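Revised 9 May 2025. Replaces the February sheet.

# Hand-Held Grippers in the Home: Working Rules for Clothing and Bedrooms

These rules cover two-finger hand-held grippers used to record household tasks for robot training. They apply to all Fleramden home sessions and to the Prirkside apartments. Kitchen work has its own sheet.

## Before starting

- Wipe the finger pads with a dry cloth. Lint on the pads changes the grip on slick fabric.
- Open and close the fingers ten times. They must meet along the full pad. If one side lags, check the pivot pins for play.
- Do not oil the pins in a bedroom. Oil transfers to light bedspreads and does not wash out at low temperature.
- Empty all pockets. Coins and keys shift the weight of a garment mid-lift and can jam in the linkage.
- Close zippers to the top. An open zipper pull will find the cutouts in the fingers.
- Get the resident's consent for the room, not only for the home. Letters, family pictures and medicine labels are turned over or moved out first.

## Gripping padded garments

Quilted jackets and coats are the hardest common item. The filling compresses, so the fingers close a long way before they hold anything.

1. Lay the garment on the bed with the sleeves out to the sides.
2. Approach from above with the fingers open to full width.
3. Take in both layers of the shell. A grip on the outer layer alone slides over the filling and strains the seams.
4. Close slowly, stop, then wait one second before lifting.
5. Lift to about a hand's width and check for slip. If the fabric creeps, put it down and start again. Do not squeeze harder in midair.
6. Keep sleeves and cuffs out of the linkage. If fabric enters a cutout, open fully and pull it back the way it went in.

Never grip by a zipper tape, a drawstring or a care label.

Thin, slick linings need a wider bite than knitwear. Gather the cloth into a bunch first. A single flat layer held at its edge will drop.

## Using the bed as a work surface

- Pull the bedspread flat. A raised fold reads as part of the garment when recordings are sorted.
- Toys, bags and pillows may stay if they are outside the reach of the task. Leave them where the resident keeps them. Training material from cleared rooms performs badly in lived-in ones.
- Tuck loose straps under the bag they belong to.
- With a window behind the work, turn until the light comes from one side. Dark fabric against daylight loses its seams and edges.

## Handling the tool

- Hold the ribbed handle with a full grip. Fingertips only is a drop risk.
- Keep the free hand away from the pivots while the fingers are moving.
- Rest for five minutes after every 44 lifts. Wrist strain shows up in the recordings as drift well before the operator feels it.
- Never set the tool down on fabric with the fingers open.

## Logging

Record every attempt, failed ones included. A deleted failure cannot be told apart from a task never tried. The Jakano log form has a slip field; fill it in for each lift, and write zero if there was none.

In the February review we checked 1,612 clothing lifts. Slips were marked on 269 of them. Of the lifts with padded garments, 851 in all, most of the slips came from gripping a single layer, and the one-second pause in step 4 was added as a result.

## Care of the tool

| Part | Check | Interval |
|---|---|---|
| Finger pads | Lint, glazing, cuts | Every session |
| Pivot pins | Side play, burrs | Weekly |
| Handle | Loose screws, worn ridges | Weekly |
| Center carriage | Thread, trapped fibers | Every session |

Pull trapped thread out with tweezers, along its length. Do not cut it inside the carriage. The cut ends work into the plates.

Pads that have gone shiny are replaced in pairs.
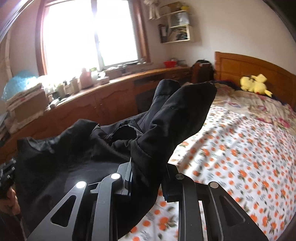 Man wrote in to say that the one-second pause is too short for down. On a thick parka the filling is still settling after two, and a lift started before then will creep even with both layers in the fingers. Man suggests three seconds for anything filled with down and one for synthetic, with the filling type noted on the log form so the two can be compared.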